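Kallow Tableware Handling Set: Data Card

Version dated 2023-06-10
Maintained by Yi-an Yoo, Ullville
Item list reviewed by Min-kyu Kwon

Summary

The Kallow set documents the stacking and placing of household bowls on a wooden tabletop. It contains 38 sessions, of which 24 are released for general use. The remainder are held for review.

Contents

Sessions use white and dark bowls, which are stacked at the center of the table or set down singly. Each session folder holds an overhead view, a side view and two close views. File names follow the Kerkovar convention adopted in March.

Conditions

The tabletop is left bare apart from the tableware. Daylight is not controlled, and exposure varies between views. Motion blur has been retained in the close views.

Known limitations

Plates and cups are not included. Bowl diameters were not recorded for the first seven sessions.

Access

Requests should be addressed to the Hourani records desk and must state the intended use. Replies are issued within 20 days.

Sample views
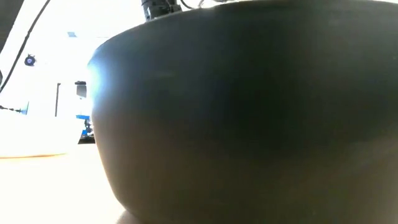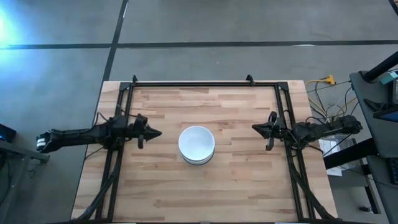
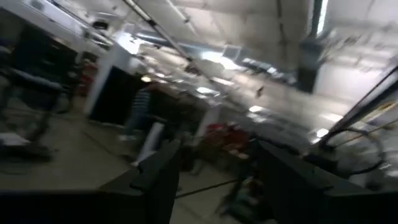
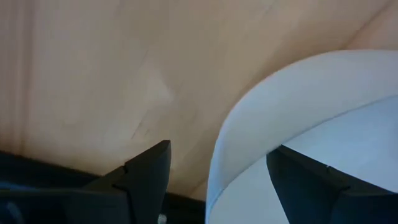 Sample views from one session. The second shows the stacked bowls on the tabletop.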